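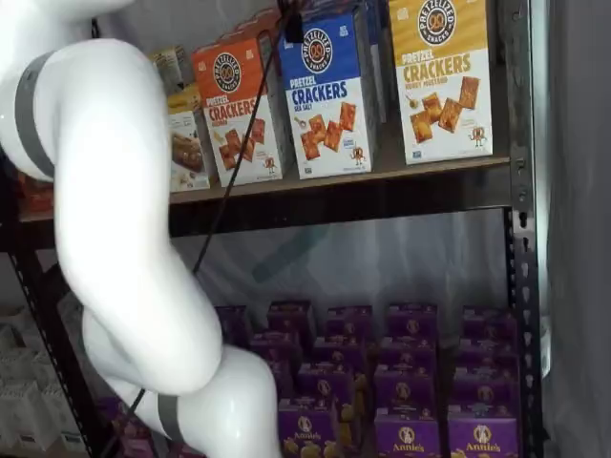
I have been meaning to write about the waiting list for weeks now, and every time I sit down to do it I end up making tea and reading other people's posts about it instead. So tonight I'm just going to type until I run out of things to say.

For anyone who is new here (hello, and sorry, it isn't always this gloomy), I sat the Deltavdale clerical entrance exam last spring. I passed it, too! My mother still has the result slip on the fridge. What I didn't understand back then was that passing puts you on the merit list, and that the merit list and a job are two separate things with a very long corridor in between. There were 2477 of us who cleared the cutoff for the region. The first round of appointments took 191. I am sitting somewhere in the part of the list where you can neither give up nor relax.

The rule everybody is arguing about this month is the one on regional preferences. When we filled in the form we had to rank the offices we would accept, and I put Flandstead first, then Marnen, then four more that I honestly picked by looking at the bus map. Now the notice says that if you are called for any office on your list and turn it down, you go to the bottom. Fair enough, I suppose. But it also says that the offices can be "adjusted according to need," and that phrase has kept my whole study group up at night. Does it mean they can send me somewhere I never wrote down? And if I say no to that one, do I still drop to the bottom? I have read the notice so many times that I could recite it at a wedding.

I called the helpline. I was on hold for 21 minutes, which gave me time to fold all the washing, and then a very kind woman told me that she had the same notice in front of her that I did, and that a clarification was expected. She couldn't say when. I thanked her and she wished me luck, and she sounded like she meant it, so I wasn't even cross afterward.

Meanwhile there is the question of what to do with myself. My old coaching center, Boonyarit, has started a batch for the next exam and they've offered a discount to people on the list. Part of me thinks it would be silly to start studying again for something I have already passed. The other part remembers how quickly the fractions and percentages left my head last time I took a break (it took about a fortnight). For now I'm doing ten pages of the old workbook before breakfast, and one typing passage in the evening when the house is quiet. My speed has gone up a bit. My spelling of "accommodate" has not.

A few of you wrote to ask whether you should put down only the offices you really want. I can't tell you what's right for you, but I can tell you what I'd do if I had the form in front of me again. I would leave off the two towns I couldn't afford to rent in. I ranked them because I was afraid of looking picky, and now those are the two I worry about when the phone rings. Also, keep a copy of the form! I took a blurry screenshot at almost midnight and I've been squinting at it ever since.

The next round of calls is supposed to come in March. My aunt says March comes whether you worry or not, and then she worries more than any of us. If you're on the list too, leave a comment and tell me which offices you ranked, and whether you had any better luck with the helpline. I'll put up the clarification as soon as I see it. Right now I have a typing passage waiting, something about the history of lighthouses, and I got stuck on the second paragraph yesterday.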